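Head camera loses drawer edges on side-by-side wooden units

Posted April 29, 2022 in Setup and Calibration

wulus_cell
We run a Tostel arm with a head camera in front of two shelving units. Edge detection for the drawer fronts was fine in October. Now it reports a drawer edge in the wrong place on 6 of 20 passes, nearly always on the right unit. Camera mount bolts checked, lens cleaned, no change to the exposure settings.
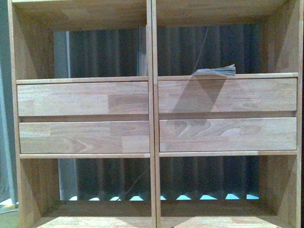
View from the head camera, both units.

The fronts are flat, no pulls, so the gaps are all the detector has to work with.

Lenihan
You have a hard diagonal shadow across the upper right drawer and onto the one under it. The detector is probably fitting a line to that. Block or move the light, then rerun the 20 passes before touching any parameters. The darker block in the upper left front could give you a false vertical too. Set the minimum edge length to most of the drawer width and short block joints will drop out. Also take the folded paper off the rail.

benchrat9
had the same thing, just recalibrate

Clalance
Recalibrating won't fix a shadow. If you can't control the light, put a strip of matte tape on each side panel at drawer height and register to the tape. Ours has held within 3 mm. Check the strips when you do the monthly mount inspection and replace any that lift.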